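Erkdale Community Boards > Home and Household > Laundry and Clothes

Black work pants going gray, what are you all doing?

millrace_dot
Posted 8 June 2026
I have to wear black for work and everything I own is turning the color of a sidewalk. The oldest ones I bought in March, so they aren't old. I wash cold, normal cycle, regular powder from the Pitow store, then the dryer on medium. Water here is hard if that matters. Is there a detergent that fixes this or do I just keep buying new ones?

tupelo44
Powder is your problem. In hard water it doesn't all dissolve and you get a film on dark stuff. Switch to liquid and use less than the cap says. Turn everything inside out too.

Cuiping Qin
I did alterations for 18 years and I saw a lot of black clothes. Most of the gray is from rubbing, in the washer and even more in the dryer. The fiber ends break and stick up and the light catches them. Detergent can't put that back. Skip the dryer and you will see the difference on the next pair.

millrace_dot
No yard and no balcony, so line drying is hard for me. Could do a rack in the tub I guess.

Cuiping Qin
A rack in the tub is fine. My routine for anything black:

1. Zip it, button it, turn it inside out. Wash dark with dark only, no towels.

2. Cold water, shortest cycle, spin no higher than 600. High spin sets creases at the knee and they wear white along the fold.

3. Take it out as soon as the machine stops. Lay it out full length on the bed and pull the seams straight by hand before it goes on the rack.
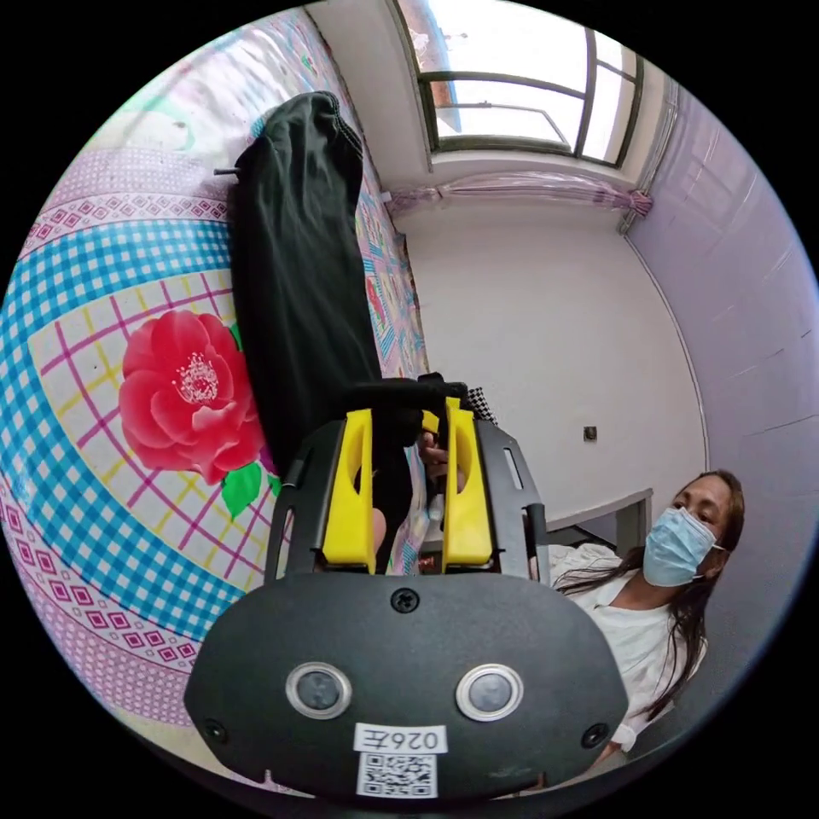 4. Hang from the waistband, out of direct sun. If you need to iron, iron inside out with a cloth over it.

gus_p
Disagree on the short cycle. I had a rash from soap left in my clothes and the repair guy at Wei told me the quick wash barely rinses. I run a normal cycle with an extra rinse and my blacks are fine.

Cuiping Qin
Then use half the soap and add the rinse. The rinse doesn't hurt anything, it's the long wash part I avoid.

tupelo44
What about vinegar? My mother put 2 cups in every dark load.

gus_p
Check your manual first. Mine says no vinegar because of the rubber seals.

fennelseed
You can also just dye them. I did three pairs with Prundotetti black in a bucket. Cotton came out great, the polyester ones didn't take it at all and the stitching stayed gray. Cost me $10 and a stained sink.

millrace_dot
Mine are a cotton and poly mix so I don't know how that would go.

fennelseed
Patchy, probably. Try it on the worst pair — you were going to throw it out anyway.

millrace_dot
OK. Going to get liquid, quit the dryer for the pants only, and try the extra rinse. The worst pair gets the bucket. Will post when I've done a few loads.

tupelo44
Put an old towel under the bucket.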